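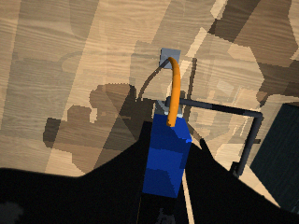 Jul 9, 2022

Got to Killwood after lunch and Khải was already in a mood about the gripper. It had missed 5 picks in a row and he was sure it was the motor. I said it was probably the code. We were each protecting our own part, and neither of us said so.

I've been at this since February and I still can't tell you what the arm is for. Neelam says sorting offcuts. Fine, but the offcuts bin gets sorted by whoever trips over it, and that takes two minutes. I asked her again today how long the arm would take to do one piece, start to finish. She said 91 seconds on the last good run. Then she said that would come down. It has been going to come down since spring.

Spent most of the afternoon in the simulator because the real elbow is still in pieces in a shoebox at Kuldeep's. I don't trust the simulator. Everything has the weight you typed in for it, and if you typed it wrong the thing floats around looking very sure of itself. Last month we had the arm picking up everything we gave it, and it was all lovely, and then Khải noticed the friction was set so high you could have hung a piano off it. So when Neelam calls me over to see how good it looks now, I look at the numbers file first. She hates that.

To be fair she has done a lot on it. The wood looks like wood, and the shadows fall all over it the way they do late in the day at the shop. I asked if the shadows were any use or just pretty. She says the camera code was only ever tuned under flat light and falls apart as soon as half the bench goes dark, which I can believe, it was me who tuned it. So that one stings a bit. I have written down to redo the thresholds. I had hoped to never open that file again.

Ran the night's batch early while she made tea – 172 tries, new start position each time. I won't put the score here because we found out after that it was counting a pick as good if the gripper closed, whether or not there was anything in it. Pankaj wrote that check. He was not there to be asked. I fixed it so the piece has to be lifted and stay lifted until the arm stops moving, and started it again, and went home before it finished. I would like to have one evening of not knowing.

Mireille came by around four to see how we were getting on, and stayed longer than I think she meant to. She has a real job with real machines, at Warnance, and she is polite about ours. She asked what happens if the piece is lying at an angle. Khải explained about the wrist. She asked what happens if two pieces are touching. Khải went and found something to do at the drill press. I liked her very much.

Kuldeep texted about the elbow. The new bearing is in but it has a click in it once per turn. He says it will wear in. I wrote back that things that click wear out, and he sent a thumbs up, so I don't know what he took from that.

Also paid for the second roll of orange filament, out of my own pocket again. Must remember to put it in the tin book. I say this every time and the tin book has nothing of mine in it past March.

What bothers me is that I'm not bored. I walked home going over the wrist problem and missed my turn, and I had the whole fix worked out by the bakery, then lost half of it by my door. Wrote down what was left. It's something about coming in from the side and turning late. Will try it tomorrow if the batch hasn't thrown up anything worse.

Bring the small hex keys. Ask Pankaj, nicely, about the check.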